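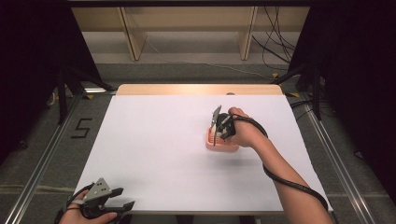

The pink basket on the white tabletop.

Clementina Sequeira
December 2021

Thread on small baskets and what I keep in them. A couple of people asked after my post on the bathroom drawer, so it's going here in one place.

The pink one is my favorite size. Small, rectangular, open grid on the sides. It fits next to a faucet or in a shallow drawer and it doesn't hold enough to turn into a junk drawer of its own.

I've been using baskets like this since we moved to the Movmont apartment in March. The bathroom there has one drawer and no cabinet. Before that I had a big linen closet and didn't think about any of this.

What goes in a small basket at my place: bar soap, hair ties, sponge, the nail stuff, clothespins, seed packets in spring. Each one gets its own basket. I tried mixing hair ties and nail clippers and every morning I had to dig.

What doesn't go in: anything with a thin handle that pokes through the grid. Makeup brushes, crochet hooks, toothpicks. The handle catches when you pull the basket out and the whole thing tips over.

Also no coins. They slide under each other and you can't get the bottom ones out with wet hands. I use a bowl for coins.

Colors. I buy one color per room. Pink for bathroom, gray for kitchen, green for the balcony. When a basket wanders off it's easy to see where it goes back. My sister does labels instead and hers look nicer.

How I set up a drawer, if you're starting from zero. Take everything out and put it on a table. A plain light tabletop helps a lot, you can see every bobby pin. If your table is dark or has a pattern, lay a white sheet or a piece of white board over it first.

Put one empty basket in the middle of the table. Pick up one thing at a time and decide if it goes in. Leave the rest of the table clear while you do it. I used to line up all the baskets at once and then spend the whole time moving things between them.

When the basket is full, stop. Put it in the drawer, see if the drawer closes. Then do the next one.

The drawer closing is the real test. Mine clears the basket by very little, so nothing can stick up past the rim. The tall lotion bottle lives on the shelf now.

Someone asked about the kitchen. Same idea but the sponge gets the basket with the most holes. I keep it on a folded dish towel beside the sink and swap the towel when it's soaked.

Hanging ones with suction cups: I've had two, both fell. The tile in our bathroom has a bit of texture to it, so it may be different at your place. I went back to flat ones that sit on the counter.

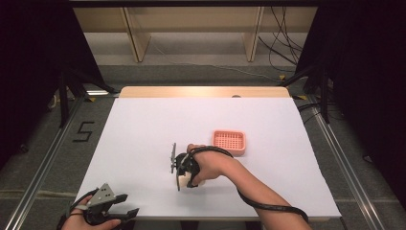 Bar soap, then. It needs holes in the bottom and air on the sides. A solid dish holds water and the soap goes soft on the underside in a few days. With a perforated tray, the water gets out and the bar stays firm a lot longer.

Put something under the tray, though. The water that goes through the holes has to end up somewhere. At the sink I set it so it drains toward the basin. On the edge of the tub I don't bother.

Square holes or round holes, I haven't noticed a difference. Tiny holes clog faster. If you use a soap with oatmeal or bits of anything in it, go for bigger ones.

Cleaning. Once a week, hot water and an old toothbrush from the underside. Push the soap bits out the way they came in. If you scrub from the top you pack them in tighter.

If it's been left for a month, soak it in warm water with a splash of vinegar for half an hour first. Then the toothbrush. Rinse well or the next bar smells like salad.

I don't put the plastic ones in the dishwasher anymore. One came out bent and it rocks on the counter now. It's under the sink holding drain plugs and does fine there.

Price. Mine were $4 each at Anier, the housewares place near the bus station in Movmont. They sell them loose from a bin by the register. Check that the bottom is flat before you pay, a few in the bin are warped.

Clorka has a set that stacks. I bought one for the kitchen. The stacking works, but the lids are sold separately and the bottom basket is a pain to get at. I ended up using them side by side.

For drawers, measure the inside height before you shop, front and back. Mine is lower at the back where the sink pipe comes through. I learned that with a basket already in my hand and the drawer stuck halfway.

Question from Ren about puzzle pieces. Yes for sorting, no for storing. I did a 1,000 piece one last winter with edge pieces in one basket and sky in another, and it was handy to have them in easy reach. Check that your pieces are bigger than the holes. A few small ones will still wedge in the grid.

For storing a puzzle, keep the box. Or a zip bag with the picture cut off the lid.

Question about craft supplies. Thread spools are fine, buttons depend on the size, beads no. Beads need something with solid sides and a lid.

Question about kids. We have a low shelf by the door with a basket for each kid, mittens and bus pass only. It works on weekdays. On weekends there's always a rock in there.

One more on soap. Let a new bar dry out on the tray for a day or two unwrapped before you start using it. My grandmother did this with every bar she bought and kept them in with the towels. The towels smelled good too.

And keep two bars going if you have the room, one at the sink and one spare. When a bar gets too thin to hold I press it onto the new one while both are wet. Leave it overnight and it usually sticks. Sometimes it doesn't and you've got a sliver stuck in the holes, so back to the toothbrush.

What I'd skip: wire baskets in a bathroom. I had a pair with a white coating and rust came through at the corners by summer. The orange marks on the counter took a while to get off. Baking soda paste did it in the end.

Wood ones look nice and I'd use one for dry things. Not next to the shower.

Still haven't found a good one for razors. Everything I've tried is either too short or the handle goes through the grid. If you have one you like, tell me the length and where you got it.

Next thread will be the hall closet. I've got 5 shelves to empty first and it's going to take me most of the weekend.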